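Das Astloch bleibt

Zur Frage, welche Tische eine öffentliche Einrichtung anschaffen sollte

Ein Beitrag von Dorottya Szalai, Juni 2023

Bei der Ausstattung von Gemeinschaftsräumen gilt seit Jahren eine unausgesprochene Regel: Die Oberfläche soll nichts zeigen. Gewünscht werden Platten in Lichtgrau oder Weiß, fugenlos, abwischbar, von einem Ende zum anderen gleich. Auch die Beschaffungsrichtlinie der Itis-Häuser, an deren Überarbeitung die Verfasserin mitgewirkt hat, kannte in ihrer alten Fassung für Arbeits- und Pausentische ausschließlich beschichtete Platten. Massivholz war nur nach gesonderter Begründung zulässig, Kiefer wurde überhaupt nicht genannt.

Diese Festlegung ist aus hiesiger Sicht nicht länger zu vertreten. Kiefernholz ist weich, es dunkelt nach, und es hat Äste. Alle drei Eigenschaften werden in den einschlägigen Merkblättern als Mängel geführt. Für einen Operationssaal mag das angemessen sein. Für einen Tisch, an dem Menschen arbeiten, warten und ihr Getränk abstellen, ist es ein fragwürdiger Maßstab. Ein dunkler Ast neben einer Bretterfuge, um den die Maserung in weitem Bogen herumläuft, beeinträchtigt die Nutzung in keiner Weise.
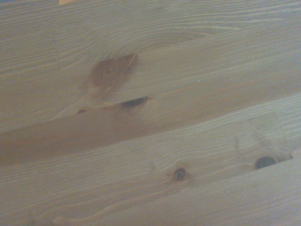
Wer jeden Abend Krümel aus solchen Vertiefungen holen müsse, urteile darüber anders, wandte Arvid Björklund in der Aussprache zum Entwurf ein; eine Fuge sei nun einmal eine Fuge, und Pflegeöl stehe in keinem Reinigungsvertrag.

Der Einwand verdient eine sachliche Antwort. Es trifft zu, dass eine Bretterfläche mehr Aufmerksamkeit verlangt als eine Schichtstoffplatte. Am Standort Zacharias wurde deshalb vereinbart, die Tische jeweils im Dezember zu reinigen, leicht zu schleifen und neu zu ölen. Für 27 Tische waren zuletzt 12 Arbeitsstunden anzusetzen, verteilt auf die Schließtage. Dem steht gegenüber, dass eine beschichtete Platte mit abgeplatzter Kante in aller Regel nicht instand gesetzt, sondern ersetzt wird. Im Lager des Hauses Gameck standen zum Zeitpunkt der letzten Bestandsaufnahme 50 solcher Platten, deren Trägermaterial an den Ecken aufgequollen war. Eine Verwendung dafür ist bis heute nicht gefunden.

Hinzu kommt ein Gesichtspunkt, der sich der Kostenrechnung entzieht. An Oberflächen, die keinerlei Spuren zulassen, wird jeder Kratzer zum Schaden und jeder Nutzer zum möglichen Verursacher. Man legt Unterlagen aus, man bringt Hinweisschilder an, man untersagt das Abstellen von Flaschen. Holz mit sichtbarem Wuchs nimmt eine Druckstelle auf, ohne dass der Gesamteindruck leidet. Es erlaubt einen Umgang, den man in einem Gemeinschaftsraum doch wohl wünschen darf.

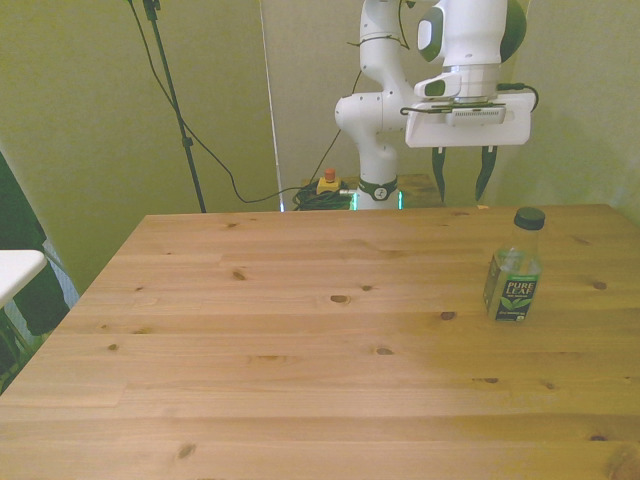 Teeflasche auf einem Tisch aus heller Kiefer mit sichtbaren Fugen und Ästen.

Nicht verschwiegen werden soll, dass die Qualität der angebotenen Ware stark schwankt. Bretter mit losen Ästen gehören nicht in eine Tischplatte, und offene Astlöcher sind bei der Abnahme auf scharfe Ränder zu prüfen. Die neue Richtlinie sollte hierzu klare Vorgaben machen und die Sortierung des Holzes nicht dem Lieferanten überlassen. Ebenso wäre festzuhalten, dass Untersetzer bereitgestellt werden können, ihre Benutzung aber freigestellt bleibt. Für Küchen und Sanitätsräume ist an der beschichteten Platte festzuhalten; insoweit besteht mit Herrn Björklund Einvernehmen.

Für alle übrigen Räume wird angeregt, Kiefer als gleichwertige Möglichkeit aufzunehmen und auf die gesonderte Begründung zu verzichten. Stellungnahmen der Standorte nimmt Dennis Tunstall entgegen.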